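Notebook — bench and tabletop work, Tukmont room
19 July 2020

Continuing from the last entry on the white table. Open items were surface glare, the wobble at the window end, and which containers to keep for the sorting and placing tasks.

Wobble first. The leg at the window end had backed off its insert again. Ran the leveling foot down two full turns, checked with the short level both ways, then locked the nut. Long axis is now dead on. Short axis is off by less than a bubble width and I am leaving it. The floor slopes toward the drain on that side and chasing it only moves the error to the next leg. Hayley Bloxham suggested a shim under the pad. Would rather have a foot we can adjust.

Surface. Cleaned with the Rotis spray, two passes, then plain water, then a dry cloth. The Rotis leaves a film if it is not rinsed. You can feel it by dragging a fingertip: it squeaks on the rinsed part and slides on the rest. Light objects move differently on film, so rinsing is now part of the procedure. Wet-sanding a scrap of the same top with 2000 grit took some shine off but left swirl marks, and they show more than the glare did. Not doing that to the table.

Containers. Weighed everything in the Ereleck bin on the small scale, tared each time.

Mixing bowl, stainless: 359 g
Stoneware dish with lid: 567 g
The rest are plastic and too light to be worth listing. All of them skate when touched on the rim.

The stoneware dish stays put but the lid rattles and the glaze is chipped on the underside, which scratches. Set aside until somebody grinds the chip down. The plastic tubs go back to the kitchen shelf. The steel bowl is the one to use for now. Its base is slightly domed, so it rocks when pushed off center, but it comes back to the same attitude every time. Checked by marking the base with grease pencil and nudging it from four sides. Wiped the marks off afterward with alcohol.

Dent in the bowl wall from October, when it went off the cart, is still there. Does not affect how it stands. Keep the dent turned away from the side you are working on, or at least write down which way it faces.

Small objects. The soft pieces are harder to deal with than the bowl. They pick up lint, and after a few rounds they no longer release cleanly from whatever is holding them. Seven are still usable. Rinse in lukewarm water, no soap, dry on the rack and not on paper towel. Towel fibers stick and do not come off without picking at them. Thevar is supposed to have replacements in a firmer grade. Have asked for a price, no answer yet.

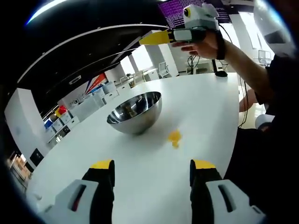 Glare is still the main complaint about this table. The top is smooth and glossy and the long curved light strip overhead is bright, so any position near the middle gets some reflection. Polished steel makes it worse: the bowl wall picks up light and dark patches from all over the room, and there is even a small blurred copy of the room on the inside. Judging the near wall by eye against that is unreliable. The small yellow piece lying in front of the bowl and to the right has no such problem. Strong color on plain white, faint shadow under it, position easy to read. Conclusion for the bench: keep the small items saturated and matte, and treat the bowl as the thing that needs fixing.

Options for the bowl, cheapest first. Strip of matte tape around the outside below the rim — quick, but it lifts when washed. Scuffing the outside with a gray pad, which is permanent and probably fine given the dent. Brushed-finish bowl of the same diameter, if one can be found that does not have a rubber base. I would start with the tape and see how it looks under the strip with the other lights off.

To do:
Tape test on bowl, outside wall only
Recheck the window-end foot after a week
Label the rinse bottle, it looks the same as the Rotis
Chase Thevar on the firmer grade
Move the stoneware dish out of the bin before it scratches something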